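Workshop tips: teaching the arm by hand

If your first demos come out jerky, slow down before you touch a single setting. I spent most of April fiddling with gains at the Rastham workshop, and the real trouble was me, rushing the last inch.

So now I do 15 short runs of one small job and stop there. My wrists get tired and the arm learns tired habits! Begin every run from the same resting pose, and open the fingers wide well before you get close - closing late is easy to fix, bumping the part isn't. If you fumble, throw the run out. I kept 9 out of my last batch and they trained better than the whole messy pile did. 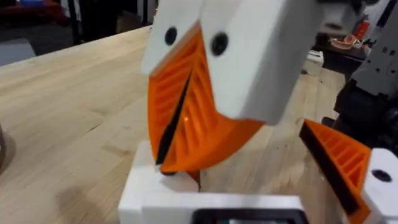

Orange finger pads, pale wood table. 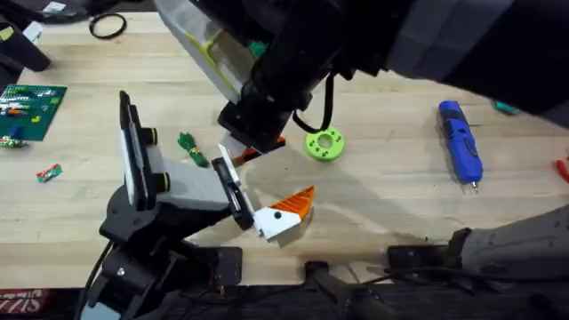 Maham Zaidi wrote in to say she'd keep a couple of the fumbled runs, as long as you recover and finish the job, so the arm sees how to get out of trouble. Fair point, and I'm going to try it with two of mine.

One more thing for remote control: rest your elbow on something solid. A folded towel does fine - I've got one taped to the bench.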